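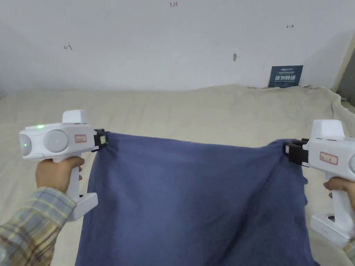
Subject: Re: [dindcombe-budget] Participatory budget, second round
Date: September 11, 2023

Hello all,

Replying to the message from the Tuvberg end of the list, which I've trimmed a bit (hope that's all right!):

> We are just finishing our own round and would like to know how
> Dindcombe decided the split between wards. Here the council gave
> every district the same amount, and the outer ones say this is
> unfair as they have fewer people but longer roads. Did you use
> population, or need, or something else? And did the councillors
> keep a veto at the end? We were told in June that ours would not,
> and now it seems they will.

Good questions, and I wish I had tidier answers. We started with population only, mainly as the figures were sitting there and no one could argue with them. Then people did argue with them, of course. The Harju estate is small on paper but it has the play area everyone uses, plus the bus turning circle, plus that footbridge (don't get me started on the footbridge). So for the second round the finance office put 50 per cent out by population, 40 per cent by a need score, and held the rest back for things that cross a ward boundary. 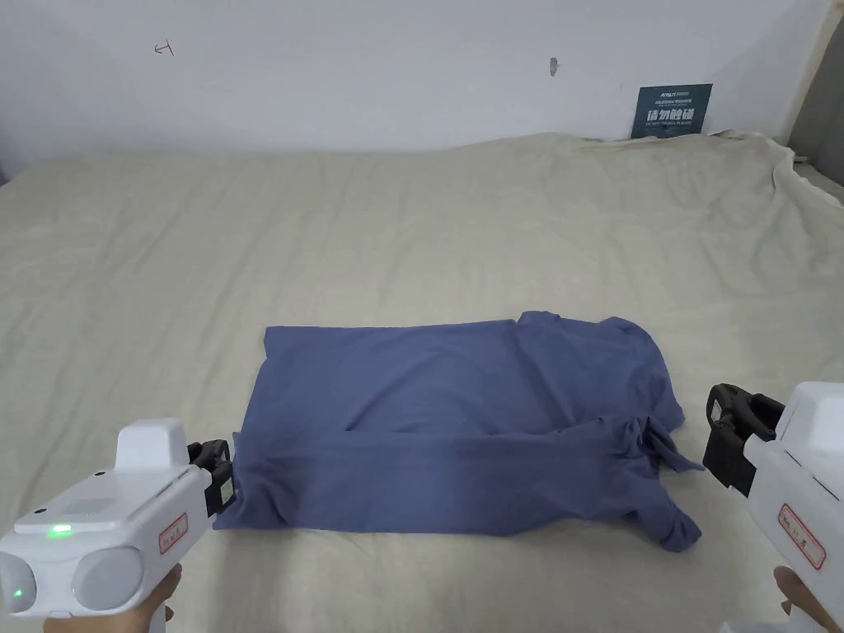

Photo: Allora

The need score is where I'd be careful if I were you. Ours is built from the council's own survey, and the survey went out with the council tax letters, so anybody renting a room or sharing a house mostly never saw it. We had 500 replies, which sounded like plenty until I asked for the ward breakdown and found that one ward had sent in 8. Eight! You can't hang a road repair on that. I asked at the meeting whether the low wards could be surveyed again on the doorstep and was told it would be "looked into", so I'll be asking again.

As for the veto, yes, they kept one, but it has to be used in open session with the reason read into the minutes. I moaned about this at the time and I've come round to it a little. It was used once in the first round, on a lighting scheme, and having the reason in writing meant the residents could go away, fix the costings and put it back in.

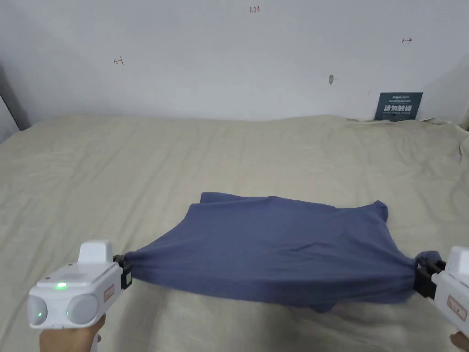
What I'd push for in Tuvberg is getting the wording settled before anyone votes. If you were told one thing in June and another now, ask for the paper that changed it, with the date and the item number. There will be one somewhere, and if it was agreed outside a meeting then you've got a proper complaint to make. Our standing orders have a paragraph on exactly this and I can send it over, though it's four pages of very dull reading and your rules may differ.

One thing for the Dindcombe people: the draft budget papers are up on the council site, but the capital table is missing its last column, the one with the running costs. I've emailed to ask for it. If anybody already has the full version, could you post it to the list?

Off to put the bins out.

Cheers,
Secretary, Dindcombe Budget Watch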